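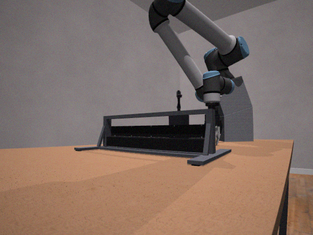
Module 2 -- Costing a Robot Cell Before the Purchase Order
Instructor: Laimutė Kairys
Reading: Dakow workbook, the section on quotes and exclusions

1. Scope of the plan

The case used this term is a cable-handling cell. One arm on a fixed pedestal, one table, one rack. The buyer is Driltia, a contract assembler of control cabinets. The task is to hang cables on a rack and take them off again. The request for funds goes out in June, and the layout has to be settled in simulation before then.

A quote for the arm covers the arm, the controller and the teach unit. It does not cover:

Pedestal and anchoring
Gripper and finger sets
Table and rack, including spares
Guarding and the risk assessment
Integration hours
Freight and import charges

Students tend to budget the arm carefully and enter the rest as one line. Do not do this. Each item gets its own line, its own supplier and its own lead time.

2. What simulation can settle early

Reach, pedestal position and rack placement can be checked before any money is committed. So can the approach path to each hook. Cable behavior is less reliable. A simulated cable bends according to the stiffness values entered, and these should be measured on a sample of the real product -- Tihomir Babić's lab sheet gives the method. 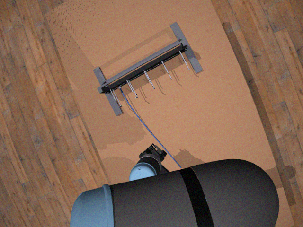
Figure 1. Simulated cell: rack with hooks, blue cable, gripper and arm.

Check the space between neighboring hooks against the full width of the gripper with its fingers open. If the gripper will not clear, there are two remedies: a rack with wider spacing or narrower fingers. Price both. A change of rack is usually the cheaper one at this stage and the more expensive one after delivery.

3. Comparing the bids

Celtis quotes a complete package with a lead time of 17 weeks. Žukauskas quotes the arm alone and leaves integration to the buyer. The two totals cannot be compared until the missing lines are filled in. Use the shop rate from the workbook for in-house hours, and carry 666 hours for the Žukauskas option, as worked out by Rocío Cabello in the costing session.

Keep contingency on a separate line -- never spread it across the others.

4. To hand in

A one-page budget for each bid, a lead-time chart and a short note on which layout questions remain open. Drafts go to Fatos Bošković by Wed 3 November. Late drafts are marked but not returned with comments.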